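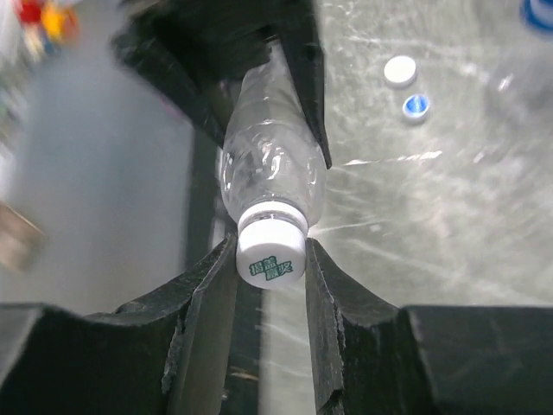
Reading time: 3 minutes

Worktop

A worktop (also countertop, counter or bench top) is a flat, raised, usually fixed surface on which work is done standing up. The word is used mostly of kitchens, but worktops are also found in utility rooms, workshops, shops, school science rooms and laboratories. A worktop differs from a table in that it normally rests on cupboards, brackets or a frame and is often joined to a wall along at least one side.

History

In older houses most kitchen work was done at a free-standing table in the middle of the room. The sink, the range and the dresser stood apart from it, each at its own height. Long runs of worktop became common in the twentieth century, when kitchen units began to be made in standard sizes and placed side by side under one continuous top. Sinks and hobs were then let into the surface, which left fewer gaps to collect crumbs and water.

Early fitted tops were often of wood, tile or linoleum with a metal edging strip. Plastic laminates replaced many of these after the Second World War. They were cheap, light and easy to wipe, and could be printed with any colour or pattern. Solid stone, once mainly found in larger houses and in dairies, came back into wider use towards the end of the century as cutting machinery improved.

Materials

Laminate worktops have a thin, hard decorative sheet bonded to a core, usually of chipboard. The sheet resists stains and light scratches but can be marked by hot pans. If water gets into a joint or a cut edge, the core swells and the damage can't be undone.

Wooden worktops are made from strips or staves glued together. They need oiling or sealing, more often near the sink, and can be sanded down when worn. Beech, oak and iroko are widely used.

Natural stone includes granite, marble and slate. Granite is hard and stands up well to heat. Marble is softer and is etched by vinegar, lemon juice and other acids, though pastry makers value it for its cool surface. Engineered stone is made from crushed mineral bound with resin. Cutting it dry gives off a fine dust that is dangerous to breathe, and the work calls for water, extraction and masks.

Stainless steel is usual in restaurant kitchens. It can be welded into one piece with the sink and doesn't soak anything up, but it shows scratches and is noisy in use.

Colour and pattern
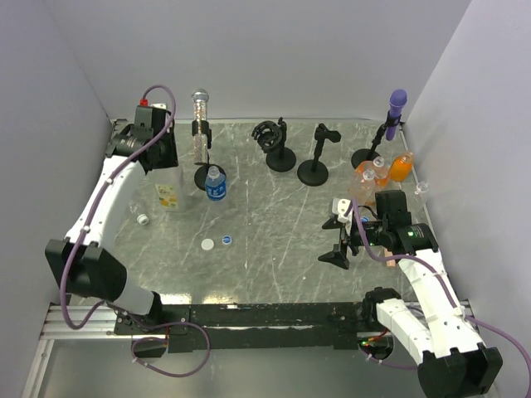

Patterned worktops are chosen partly for looks and partly because a broken-up surface hides crumbs, smears and small scratches better than a plain one. Speckled designs imitate granite, and long straight grain imitates timber. Marble patterns range from broad, cloudy bands to thin white veins on a grey ground, the latter being easy to match with pale walls. Makers tend to give such designs place-like or made-up names, among them Giltstead and Mokeck, which say little about the material beneath.

Very dark, glossy tops show dust and water marks. Plain white shows tea, beetroot and turmeric.

Dimensions

Height depends on the user and the task. Kneading and chopping are easier on a slightly lower surface, while washing up at a sink is easier on a higher one. Some kitchens have tops at two levels, or a section that can be raised and lowered for people who work seated.

Thickness varies with material. Tops sold as 12 mm or 13 mm are thin and are generally dense, solid sheets. A front edge 32 mm deep looks heavier, though in stone this is sometimes a built-up strip fixed under a thinner slab.

Joints and edges

Where two lengths meet at a corner, they may be cut to a mitre, butted together, or joined under a metal strip. The line along the wall is another weak point. It may be closed with sealant, a raised upstand, tiles or a narrow metal trim. Front edges are square, slightly rounded or fully curved.

Care

Most worktops can be cleaned with warm water, a little washing-up liquid and a soft cloth. Scouring powder dulls laminate and polished stone. Chopping boards and pan stands are advised on every material, including those sold as heatproof.

See also: Draining board; Fitted kitchen; Splashback; Workbench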